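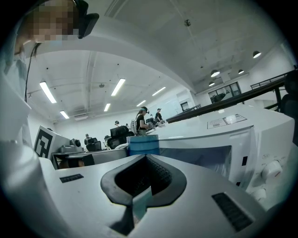 Obed Gbeho replied at 9:40: thanks for writing in, and please don't feel silly for asking, we get this one more than you'd think. With a two-knob microwave like yours, one knob is nearly always the timer and the other sets the power. If the power has been nudged down to defrost, the light comes on and everything hums along nicely while your drink stays stone cold. Could you turn it all the way up and try again with a cup of plain tap water for 2 minutes?

Edem Opoku wrote: Thank you Obed, that's so kind! I tried it just now and the water came out warm, but I wouldn't call it hot. I should mention that we moved the microwave in December, when the Jemside office was rearranged, and it now shares an outlet strip with the kettle and I don't know what else. Also, is the blue cup all right to use? There's nothing printed on the bottom and I've had it for ages.

Obed Gbeho replied: Warm is progress! Please plug it straight into the wall (no strip, and especially not one with a kettle on it) and run the same test. As for the cup, I can't tell you it's safe without a mark, so I'd stick with plain glass that says microwave safe until we've got this sorted out.

Edem Opoku wrote: Straight into the wall, power knob all the way up, glass mug from Arthur's desk, 3 minutes. Steaming! I've made tea for four of us to celebrate. The timer knob still feels a bit stiff going past 6, if you have any thoughts on that.

Status: heating resolved. Timer knob moved to a new ticket.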